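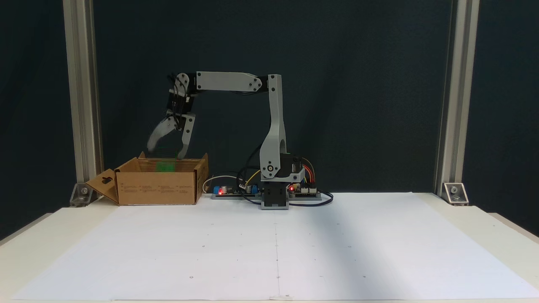 Club Minutes » Coaching and Training

Fekutov Wrestling Club, coaching meeting, January

Present: Maricica Pîrvu (chair), Arvid Isaksson, Jaruwan Suwannarat, Oleksandra Kobzar (minutes). Apologies: Zdeňka Doležal.

1. Last minutes agreed. Arvid still has to send the spring fixture dates to parents.

2. Goal sheets. 23 wrestlers have handed theirs in. Jaruwan found most of them too vague – "get better on top" and so on. Coaches to go through each one with the wrestler before the Barbu tournament.

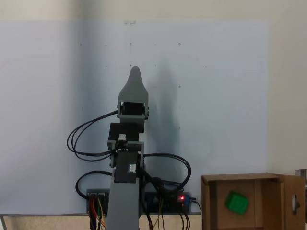 3. Warm-up. Maricica wants joint work back at the start of every session, 15 minutes, no talking over it. Juniors are still shooting with a straight back leg and a stiff neck. Arvid will teach it from the bottom up, one joint at a time, like the grey arm with its black motors stacked one above another, and only then let them put the whole movement together. Agreed for all groups.

4. Mats. Quote from Lendeck is 4,000 for the main area, delivery extra. Oleksandra to ask Promar for a second price. No decision yet.

5. Weight checks for Barbu open at 9 in the morning. Zdeňka to confirm travel.

Meeting closed. Next one after the tournament.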